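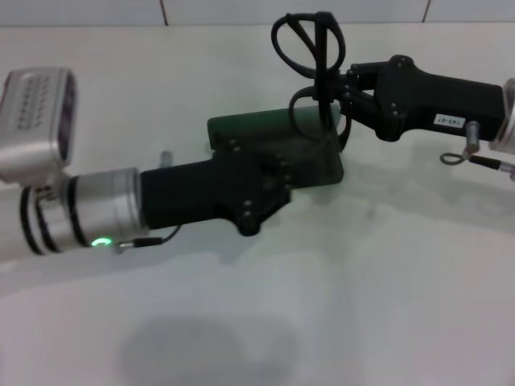
Reinhold Kröger acha que uma superfície clara é má escolha para trabalhar com óculos: o reflexo engana, os riscos finos da lente desaparecem, e um pano escuro por baixo resolve. Disse-mo ao telefone, logo de manhã. Tomei nota e mantive o tampo claro, onde um parafuso caído se encontra à primeira.

6 jun 2024

## Sala

Parede cinzento-clara, em zonas de tons ligeiramente diferentes. A junta junto ao painel mais claro continua à vista, fina e escura. Passei a unha: sem ressalto. Não vou betumar. A tinta Gusen que sobrou de outubro é mais quente do que qualquer dos tons e deixaria uma mancha pior do que a linha.

A luz da tarde entra rasante e serve para ver poeira nas lentes, mas não para ler a gravação de uma haste. Fica anotado para quando mudar o candeeiro de sítio. O cabo é curto e a extensão está na arrecadação, por baixo das caixas Hallon.

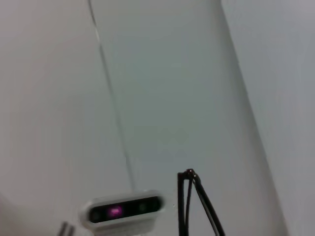

## Óculos

Par de armação preta, lentes transparentes, aro oval e estreito. Comprado na Beltetti com um segundo par, que está na gaveta. Queixa: a haste direita abre mais do que a esquerda e os óculos descaem para esse lado quando leio. Não é defeito da lente.

Procedimento seguido:

1. Limpeza com água tépida e sabão neutro, sem álcool.
2. Secagem com pano de microfibra, do centro para a borda.
3. Aperto do parafuso da charneira direita, um quarto de volta.
4. Verificação com as hastes abertas, sobre o tampo.

Depois do passo 3 a folga diminuiu, mas não desapareceu. Mais um oitavo de volta e a haste começou a prender. Voltei atrás. A charneira terá desgaste próprio, e o parafuso só disfarça.
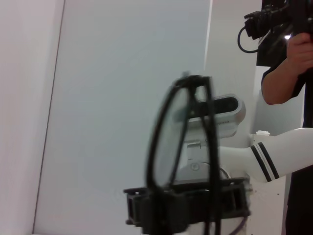 Consultei a tabela da Vasconcelos: o parafuso de substituição é a referência 1379, vendida em saquetas de 16. Preciso de um. As plaquetas são a 2538 e não estão em causa, embora a esquerda tenha amarelecido. Encomendo as duas coisas juntas para pagar um só porte.

Até lá uso o segundo par para ler e este para o resto. O estojo rígido fecha mal com a haste direita mal dobrada; é preciso dobrar primeiro a esquerda.

Pendente: extensão, encomenda, pano escuro para experimentar a ideia do Reinhold com as lentes limpas.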